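Updated 4 Feb 2019

# How to Sort and Store Spare Cables at Home

Most houses have a drawer full of cords that go to things long gone. Sorting them takes an afternoon at most, and you only have to do the whole job once if you label as you go.

## What you need

- A few small cardboard boxes with attached lids
- Hook-and-loop ties or soft twist ties
- Masking tape and a marker
- A large table

## Step 1: Gather everything

Go through the desk, the TV stand, the garage and the kitchen drawer. Bring every loose cord and charger to the table. Leave anything that is plugged in and working where it is.

## Step 2: Make piles by type

Sort by what is on the ends of the cable. Power cords go in one pile, USB in another, video and audio in a third. Network cable can have its own pile if you own more than a couple of pieces. Wall adapters should be kept apart from the rest, and each one needs a strip of tape naming the device it came with. If you use the wrong adapter you can damage the device, so check the voltage printed on it against the device before you plug it in.

## Step 3: Throw out the bad ones

Run each cable through your fingers. Cracked jacket, bare wire, bent pins or scorch marks all mean it goes. Do not tape over a damaged power cord and keep it. Many towns take old cords with electronics recycling, and some hardware stores have a bin near the door.

For duplicates, keep two of any kind you still use. I had 10 identical printer cables before I did this and have not missed the eight I gave away.

## Step 4: Coil them

Do not wrap a cable tightly around your hand and elbow. It puts a twist in the wire and it will kink later. Make loose loops about as wide as your palm, or lay the cable back and forth in a figure eight, which comes undone without tangles. Put one tie around the middle.

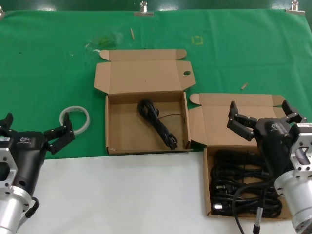 *A coiled black cable in an open cardboard box.*

Long extension cords are too heavy for small boxes. Hang those on a wall hook.

## Step 5: Box and label

Use one box per type. Write the contents on the short side so you can read it with the boxes on a shelf. Plain mailing boxes work fine. I bought a few Podport boxes when I ran out, and they stack a little better, but they cost more than they should.

Keep the boxes somewhere dry and out of the sun. An attic that gets hot in July is a poor choice, as heat makes the plastic jackets sticky or brittle over time.

## Keeping it up

When you buy something new, tag its adapter the same day. Go through the boxes once a year and pull out cords for anything you no longer own.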